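Search tips Search this site Go

Sorting a Kid's Odds and Ends on Top of the Bed

If you have ever tried to straighten out a child's room from the floor up, you know how it goes. You kneel down to pick up one thing, you find four more under the dresser, and half an hour later your knees hurt and the rug looks the same as it did when you started. I did it that way for years! What finally worked in our house was so plain I'm almost embarrassed to write it up, but a reader asked, so I will tell you the whole thing and you can take what you like from it.

Make the bed first. I mean pull the spread up flat and smooth, all the way to the pillows, and then use it as your table. A bed is the biggest clear surface in most small bedrooms, it's at a decent height, and nothing rolls off it the way things roll off a desk. Then bring the small stuff over a handful at a time and lay it out with some room in between, so every piece can be seen.

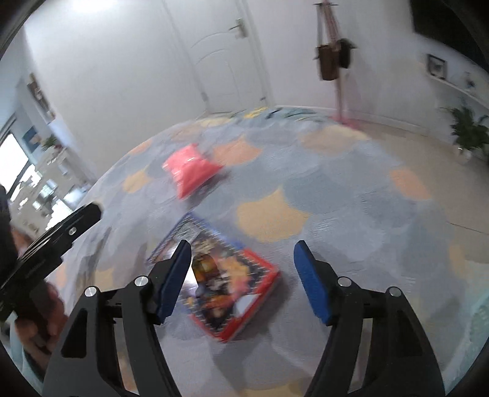
Pludard, 6 May 2021

A flat case with a red and blue border and a little coral-pink pouch are just the sort of things I mean. They aren't toys exactly, and they aren't clothes or books either, so they drift from shelf to drawer to windowsill and never settle anywhere. Put them on the spread where you can look at them. A patterned spread is pretty and I wouldn't trade ours for anything, but small things do get lost against all those yellow and orange shapes, so if yours is a busy one, lay an old white pillowcase over the middle and work on that.

Now for the sorting itself. I keep flat things with flat things and soft things with soft things, and I don't get any fancier than that. Cases and thin boxes go upright in a shoebox, standing like file folders with the edge you recognize facing up (a bright border is a real help when you're hunting for one in a hurry). Pouches and anything puffy go in a separate bin with no lid. If you mix the two, the soft ones slide down between the boxes and you'll be digging for them by December.

I used to buy the Ristar drawer trays for this, and they are nice trays, but they run 11 inches long and our drawers are 10 on the inside, which I found out after I'd thrown away the receipt. Measure the drawer before you go to the store — the inside of it, with the drawer pulled all the way out. A cereal box with the front cut away does nearly as well, and you can trim it with kitchen scissors.

Before anything goes away, open it up and look inside. I have put away plenty of empty boxes in my time, and one that had half a cracker in it. Wipe shiny covers with a barely damp cloth and dry them right away with a towel. Fabric pouches I turn inside out over the wastebasket and give a good shake.

Try to stop after seven or eight handfuls, even if there's more to do. You want that bed back before bedtime, and a tired child will not help you clear it. Whatever is left can wait in a basket by the door until the next day.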